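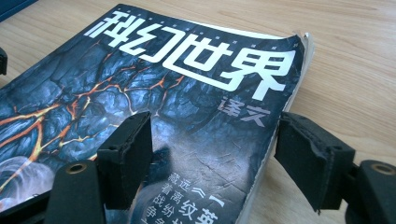

Open fingers on either side of an old 科幻世界, seen from the gripper's own camera.

Recording magazine pickups with the hand-held gripper

Magazines were the object I kept putting off. Boxes and mugs hold their shape, so you can be a bit careless with them and still come home with decent examples. A magazine bends, slides and fans open when you least want it to, and my first batch in March was mostly me chasing paper across a table. I've since recorded 58 usable pickups that I'm happy with, so let me walk you through how I do it now.

What you'll need

The hand-held gripper with its camera fitted, a table with a good stretch of bare top, and a few magazines of different thickness. Old, well-read ones are lovely for this! A curled corner or a scuffed cover gives the learner something it will meet in real homes, and you won't wince when the pads press on it. Try to get some variety in the covers too. Mine run from dark science fiction art with big white lettering to a very plain knitting monthly called Skiton.

Step 1. Set the magazine down at an angle

Lay it flat, then turn it a little, and turn it differently each time. If every example starts square to the table edge, the learner will expect that forever. I leave a few other things lying near the edges of the table as well, because real tables have things on them.

Step 2. Come in with the fingers open

Start the recording before you move. Bring the gripper down slowly with the fingers fully open and stop when there is one on each side of the magazine. Have a look at the live view at this point. You want both pads showing, and enough of the cover between them that you could tell one magazine from another.

Step 3. Close gently and lift

Squeeze until the pads meet the edges and the middle just begins to bow. Stop there. With a thin issue you'll feel it wanting to pop upward — ease off, and try gripping nearer the spine. Lift, hold still for 4 seconds, then set it back down and open up before you end the recording. Please don't help with your free hand, however tempting it gets.

Step 4. Keep some of the clumsy ones

Arnout De Graaf talked me into this. If you slip and then recover in the same take, keep it and tag it "recovered". If you drop the magazine and give up, tag it "failed" and carry on. I used to delete both kinds, and I'm still a little sorry about it.

Step 5. Change something every 8 takes

Swap the magazine, move to the other side of the table, or open the blinds. Then check the last clip for blur before starting again. Fast wrists are nearly always to blame, mine included.

When you're done, copy the clips into a folder named for the object and the table, and write down which magazine was which while you still remember.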